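Silley: plan de equipamiento
README de la carpeta de compras

Contiene la lista de material, los presupuestos y las notas para montar el segundo puesto de manipulación. Lo mantiene Volker Hinrichs; los cambios de precio se los pasáis a él antes de tocar la hoja.

Archivos

lista.csv — una línea por artículo: proveedor, plazo, precio sin IVA, estado.
ofertas/ — los PDF tal como llegaron de Vundusance y de Harms.
recambios.csv — dedos, tornillería, cables de muñeca.
notas.txt — dudas abiertas y cosas que ya hemos preguntado.

Qué queremos comprar

2 brazos con pinza de dos dedos
2 cámaras pequeñas de muñeca
5 juegos de dedos de recambio
estanterías, rejillas y objetos de cocina corrientes

La última línea es la más barata y la que más nos ilusiona. Un estante metálico perforado y una rejilla de alambre ponen a prueba una pinza como pocas cosas, ¡y se compran en cualquier tienda! Para todo ese mobiliario hemos reservado 671 euros, transporte incluido.

Los brazos van aparte, en la partida de Norby. Jörg Wiegand ha pedido a Harms que separe la pinza del brazo en la oferta, y así podremos comparar línea por línea. 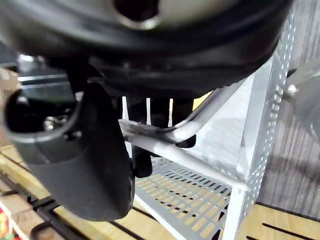 Con los dedos conviene ser generosos. Entre varillas y ranuras el espacio es muy justo, y un juego de repuesto cuesta mucho menos que una semana de parada. También pedimos tornillos sueltos, que en la primera oferta venían solo en kit.

Pendiente

Confirmar el plazo de las cámaras (Vundusance habla de junio).
Decidir si la garantía ampliada entra en este presupuesto o en el siguiente.
Medir el fondo de la encimera antes de encargar el segundo estante.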